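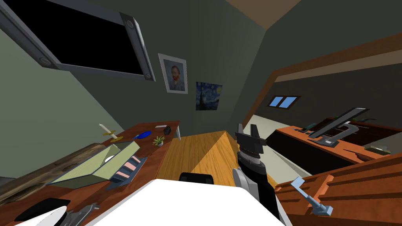
Figure 1. Television, Van Gogh portrait and The Starry Night on one wall, with a skylight in the sloped ceiling.

Print | E-mail
27 shares

Course 3953: Residential Interiors
Handout for Unit 2: Rooms Under the Roof
Instructor: Kayode Amadi
Revised Jul 27, 2023

Scope of the unit

This handout covers the planning of habitable rooms in attic and upper-story spaces. It should be read before the first studio session. Structural alteration is treated in a separate course, and students are reminded that any change to a rafter, tie or collar must be referred to a licensed engineer.

1. Usable floor area

The floor area of an attic room is measured in two ways. Gross area is taken to the inside face of the outer walls. Usable area is taken only where the ceiling is high enough for the purpose intended. The two figures may differ greatly under a low-pitched roof. Students should state on every drawing which of the two is given, and should mark the line at which standing height is lost.

Local codes set the minimum ceiling height and the share of the floor that must reach it. Check the code in force for the address of the project. Do not carry a figure over from an earlier assignment.

2. Placing activities

Standing activities belong near the ridge. Sitting and lying activities may be placed toward the eaves. A desk may be set where the ceiling descends, provided that a person can rise from the chair without stooping. The same applies to the side of a bed from which the occupant gets up.

Circulation should be drawn first. In the Haruna house, which is our case study for this unit, the first plan placed the bed under the ridge and left the only route to the stair along the knee wall. The plan was redrawn in May with the bed turned and the route moved to the center of the room. Both plans are in the course folder and should be compared closely.

3. Daylight

A window in the slope of a roof generally admits more light than a dormer with the same area of glass. It also admits more summer heat. Shading is most effective on the outside of the glass. Where only interior blinds can be fitted, a pale outer face is preferred.

Dark wall and ceiling colors reduce the light reflected into the corners. They may be used where the client wishes it, but the lighting schedule must then be adjusted and the adjustment noted.

4. Heat and air

Warm air collects at the ridge. At least one opening should be placed high, and a second low on the opposite side where possible. Insulation must be continuous behind knee walls, including at the access hatch. Leaks of air at the hatch are a frequent fault in student details, and marks will be deducted for an unsealed hatch.

5. Walls and storage

Full-height wall is scarce under a roof and should be assigned with care. List everything that must hang or stand against it before drawing an elevation. Small items are often better moved to the sides of furniture, so that the wall is kept for pieces that need it.

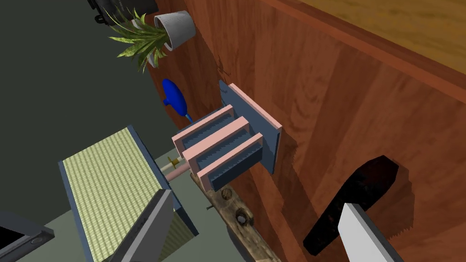
Figure 2. Slotted rack on a wood panel.

Fixings into a panel must suit its thickness. Show the fixing in section at full size. Built-in drawers in the eaves should be drawn open as well as closed, with the clear floor in front of them dimensioned.

Assignment

Prepare a furnished plan and one long section of the attic in the Mundis survey packet. Include the following:

- the line of standing height, on both drawings
- the route from the stair to each opening window
- a schedule of items on full-height walls
- one detail of the knee wall hatch

Each student will present for 20 minutes. Drawings are to be submitted on paper. Late work is handled under the department policy.

Reading: the Gruludance studio notes on roof windows, chapter 2, and the survey packet.

Print | E-mail

2 comments

Chukwuemeka Ojo
Is the section to be cut through the stair or through the hatch? The packet shows both and the roof is not the same height at each.

Kayode Amadi
Through the stair, please. The hatch is covered by your detail.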